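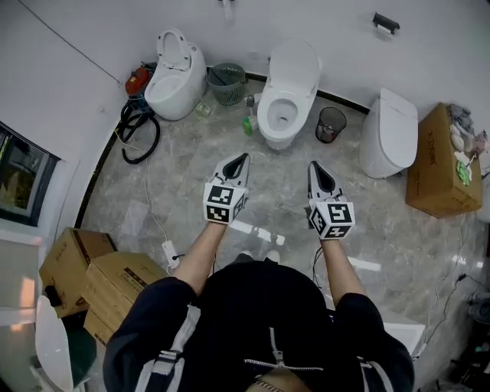
Stelidora Washroom Fixtures Project
Progress report to the Prellier Fund
Apr 22, 2026

We use cookies to remember your reading preferences. By continuing you accept our cookie notice.

1. Period and scope

This report covers work on the shared washroom fixtures study since the November report. The study compares toilets of different designs for ease of cleaning and day-to-day upkeep in small public buildings. The work is carried out by Stelidora under the grant agreement with the Prellier Fund. Supply of fixtures and fittings is handled by Lougher.

The scope has not changed. Water consumption is excluded, as agreed at the start. Noise was listed as optional and has been dropped to keep to the schedule.

2. Test room

The test room is now in use. Three toilets stand against the back wall. The set includes a rounded smart-toilet style unit and a tankless model. The floor is gray marble-patterned tile, with a dark baseboard trim along the walls. The tile is a fair stand-in for the floors at the sites named in the proposal, although its pattern makes small debris hard to see. The cleaning check has been revised as a result: the floor is now inspected under a hand lamp from two directions.

Spacing between the units was discussed at length in the November report. The present layout leaves room for a wastebasket between the left and center toilets and another to the right of the center one. The two baskets differ in type. One is green and woven, the other black mesh. The woven type holds dust in the weave and takes longer to wipe down. The mesh type is quicker to clean but lets fine material through to the floor unless a liner is fitted. Liners are now specified for both.

3. Work completed

The cleaning sequence has been fixed and written up. It runs from lid to seat, rim, bowl, outer body, base, and floor, in that order. Earlier drafts placed the floor before the base, which meant that the floor had to be wiped again. The revised sequence was tried on all units over 70 sessions.

Findings so far are as follows.

Lid and seat. Rounded lids shed liquid toward the hinge. The hinge area accounts for most of the residue recorded at inspection. A narrow brush has been added to the kit.

Bowl. No difference worth reporting was found between the units when the same brush and the same amount of cleaner were used. Contact time matters more than brushing time. The written procedure now gives a minimum contact time and leaves brushing to judgment.

Outer body. The tankless model has fewer joints behind the seat and can be wiped in one pass. This saving is partly lost at the base, where the gap to the wall is difficult to reach with a standard cloth.

Floor. The strip behind each unit is the area most often missed. A flat mop with a short head has been ordered through Lougher and will be tested in the next period.

4. Storage and housekeeping

Materials are still kept in the room. A large cardboard box on the right side has served as both storage and work surface, with bags and packages piled on top. More boxes are stacked on the other side near a chair. A coiled hose is kept on the floor toward the back wall, and a power cable runs across the tile to a power strip near the large box.

This arrangement was accepted as temporary at setup and should now end. Cardboard is unsuitable in a room where floors are washed, and items on the floor have to be moved before each floor check, which adds time that does not belong to the procedure being measured. The following changes are planned:

- Closed plastic bins on a raised rack, replacing all cardboard.
- A wall hook for the hose.
- The power strip raised off the floor and the cable routed along the baseboard.
- Small bottles moved from floor level to a shelf.

The cost is covered by the equipment line. No transfer between budget lines is requested.

5. Delays

The schedule is 2 weeks behind plan. The cause is a late delivery of replacement seat hinges. The inspection forms were also reissued once after two fields were found to overlap. Records made on the old form have been carried over by hand and checked.

6. Budget

Spending is within the approved total. Consumables are over their line by around 1,000 dollars, mainly cloths and gloves. The overspend is offset by lower shipping costs. A full table will be supplied with the final report.

7. Next period

Work planned for the next period consists of the storage changes listed in section 4, the short-head mop test, and a repeat of the hinge inspection with the narrow brush. The draft cleaning guide will then go to Skestier for layout. Comments from the Fund on the draft are requested before that step. The guide will be issued as a printed booklet and as a wall sheet.

One decision is needed from the Fund: whether the wall sheet should cover all toilet designs on one page or be issued as a separate sheet for each. Separate sheets are easier to read. A single page is cheaper to print and less likely to be posted in the wrong room. Stelidora prefers the single page.

Comments

Will the hinge brush be specified by size? We tried something similar and the bristles were too stiff for soft-close seats.

Section 2 says liners for both baskets. Please check that the liner fits the mesh one without folding over the rim.

Single page gets my vote. Ours are always swapped between rooms.

Related items

Washroom fixtures study: November report
Inspection form, revised issue
Notes on floor finishes for small public buildings
Prellier Fund: reporting guidance for grant holders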